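Wostow Robotics Club: Frequently Asked Questions

Last updated Thursday, September 14, 2023

Who can join?
Anyone enrolled at Wostow, in any year and any major. We have had a music student and two people who thought it was the rowing club. One of them stayed.

Do I need to know how to code?
No. You need to be able to read an error message all the way to the end before asking Morag about it. Most of our current members are still working on that.

When and where do you meet?
Room 303, Mondays after six. The building directory says 334. The directory has been wrong for years and we have stopped writing to them.

What does it cost?
Nothing for the first month. After that we ask for a small contribution toward servos, which die young.

What are you working on this year?
The tabletop event at the Dudek Cup in November. Teams of 4 get one table, two arms and a set of ordinary household things to move around. Agnes Lamont runs the arm team and Morag Tosh handles the training runs. The rules are eleven pages long and spend two of them on what counts as a cup.

Isn't that easy?
Come and try it. We logged over 3000 attempts last year and placed second to last, ahead of Clultton, whose power supply failed.
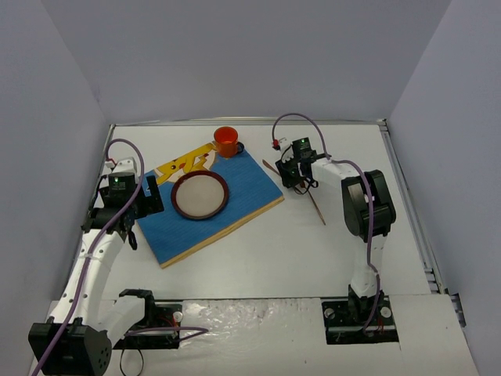 Both arms at the table, with the plate and orange cup on the blue board.

Can I bring my own objects to practice with?
Please do. Nothing sharp, nothing alive, and nothing your roommate will come looking for.

Will I get to drive the arms on my first night?
Usually, yes. You'll do the safety talk first, then get ten minutes at the controls. Keep your sleeves rolled up and leave the cables alone, even if they look untidy.

What is Otar?
Our control software, written by a member who has since graduated and doesn't answer email. The manual is in the shared folder. Parts of it are correct.

How do I sign up?
Turn up on a Monday, or put your name on the sheet outside 303.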